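Pindilier Air to Open Lindgren Base and Start Flights to Barnwood in October

LINDGREN, August 16, 2022 - Pindilier Air, the regional turboprop airline, will open a crew and maintenance base at Lindgren Regional Airport in October and begin scheduled service between Lindgren and Barnwood. The airline will fly the route with its existing fleet of 50-seat turboprops. Tickets are on sale now through the airline's website, its call center and travel agents.

The Barnwood route is the first the airline has flown from Lindgren with aircraft kept overnight at the airport. Until now, Pindilier has served Lindgren only as a midday stop, with planes and crews starting and ending the day elsewhere. That pattern made it hard for business travelers to go out and come home on the same day. With the new base, the first departure will leave Lindgren in the early morning and the last arrival will return in the evening.

Schedule

Pindilier will operate two round trips on working days and one on each day of the weekend. The morning flight leaves Lindgren at 6:40 a.m. and reaches Barnwood at 7:45 a.m. The return leg departs Barnwood at 8:20 a.m. The evening flight leaves Lindgren at 5:10 p.m., and the aircraft is back on the ground at Lindgren at 7:55 p.m. Weekend flights leave Lindgren at 10:30 a.m. All times are local and may change before service begins. Passengers who book early will be told by email of any change to their departure time.

The distance by road between the two cities is 127 miles, and much of it is a two-lane highway through hill country. There is no direct train. Travelers who wanted to fly have so far had to connect through a larger airport, a trip that often took longer than the drive.

Fares and baggage

Three fares will be offered. The Basic fare includes a seat assigned at check-in and one personal item. The Standard fare adds one checked bag and lets the customer pick a seat at the time of booking. The Flexible fare includes two checked bags and allows changes up to one hour before departure with no change fee, although any difference in fare must be paid. Children under the age of two may travel on an adult's lap at no charge.

Overhead bins on the airline's turboprops are smaller than those on jets. Larger carry-on bags will be tagged at the gate, loaded in the rear hold and handed back at the foot of the stairs on arrival. There is no charge for this. Skis, golf clubs and bicycles can be carried if they are added to the booking at least 24 hours before the flight. Space in the hold is limited, and the airline accepts these items in the order in which they are booked.

The Lindgren base

The base will be located in Hangar 5, on the west side of the airfield. Pindilier has signed a long-term lease on the building, which was last used for general aviation and has stood vacant for several years. Work on the hangar started this spring. The roof has been replaced, the floor has been resurfaced, and new lighting and heating are being installed. A parts store, a tool room and an office for maintenance records will take up the north wall. Crew rooms will be on the upper level.

One aircraft will be based at Lindgren when flights begin. Line maintenance, including daily inspections, tire and brake changes and minor repairs, will be done overnight in the hangar. Heavy checks will continue to be done at the airline's main maintenance facility. Having a hangar at Lindgren also means that the aircraft can be kept indoors in freezing weather, which should reduce the need for deicing before the first flight of the day.

Pindilier is hiring pilots, cabin crew, licensed mechanics and customer service staff for the base. Current employees have been given the first chance to transfer. Remaining positions are posted on the careers page of the airline's website. Applicants for mechanic positions must hold a current license and be able to work night shifts. Training for new cabin crew will take place at the airline's existing training center, and the airline will pay for travel and lodging during the course.

Aircraft and flight operations

The aircraft assigned to the route is a twin-engine turboprop with a high wing and seats arranged in pairs on either side of a single aisle. It has a crew of two pilots and one flight attendant. Passengers board and leave through the rear door using the built-in stairs. A ramp is available at both airports for customers who use a wheelchair or who can't manage steps. Customers who need the ramp are asked to note it when booking.

On a flight of this length, a turboprop burns less fuel than a regional jet of similar size and gives up little in journey time. It can also use shorter runways. Lindgren's main runway is due for resurfacing next year, and during that work part of its length will be closed. Pindilier has reviewed the airport's plans and expects to keep its full schedule during the work.

Before the route opens, the airline will fly a series of proving flights without passengers. These will be used to check turnaround times, radio coverage, ground handling and the loading of bags at both ends. Residents near the airport may notice added turboprop traffic while the flights take place. None are planned before 6 a.m. or after 10 p.m.

Ground handling and systems

Pindilier's own staff will handle check-in and boarding at Lindgren. At Barnwood, check-in, baggage and ramp services will be provided under contract by Grallarex Ground Services, which already handles the airline's flights at two other airports. The contract covers aircraft marshaling, baggage loading, cabin cleaning, water service and deicing. Fueling is arranged separately at each airport.

Check-in will open 90 minutes before departure and close 30 minutes before departure. Customers without checked bags may check in online from 24 hours ahead and go straight to security. Boarding passes can be printed at home, saved to a phone or collected at the counter. The counter at Barnwood is at the east end of the terminal, next to the car rental desks.

Parking and ground transportation

The long-stay lot at Lindgren has 800 spaces and is a short walk from the terminal. Pindilier passengers may reserve parking when they buy a ticket. At Barnwood, a city bus stops outside the arrivals door and runs to the downtown transit center. Bus times do not currently line up with the morning arrival, and the airport has asked the bus operator to look at an earlier run. Taxis meet all scheduled flights.

Connections

Customers flying from Barnwood will be able to connect at Lindgren to the airline's midday services, which remain unchanged. The minimum connecting time at Lindgren is 35 minutes. Bags will be checked through to the final destination when both flights are on the same booking. Customers who hold separate bookings must collect their bags and check in again, and should allow enough time to do so.

Questions from customers
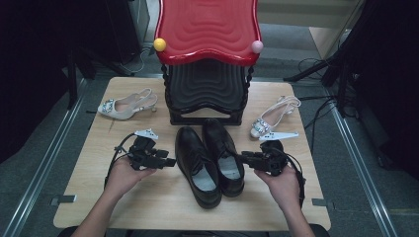
What happens to my ticket if the start of service is delayed?

Customers booked on a flight that does not operate may choose a full refund to the original form of payment or travel on a later date at the same fare. The airline will contact them by email and text message, and there is no form to fill out.

Can I bring a pet in the cabin?

Small dogs and cats may travel in the cabin in a soft carrier that fits under the seat in front. A fee applies in each direction, and the number of animals on each flight is limited. Please call before booking. Trained service dogs travel free of charge.

Is food served on board?

The flight attendant will offer water and coffee when conditions allow. No meals are sold on the route. Customers are welcome to bring their own food and nonalcoholic drinks.

Can groups book together?

Groups of ten or more should contact the airline's group desk, which can hold seats for a short period before names are required. Group fares are not available on the website.

About Pindilier Air

Pindilier Air is a regional airline operating scheduled and charter flights with a fleet of turboprop aircraft. The company serves smaller cities with limited air service and carries passengers, mail and light freight. Charter flights are available to companies, sports teams and schools, subject to aircraft and crew availability.

Media contact

Pindilier Air Press Office
Lindgren Regional Airport, Hangar 5

Photographs of the aircraft and a route map are available from the press office on request. Requests to film or photograph inside the hangar should be made in writing at least one week ahead.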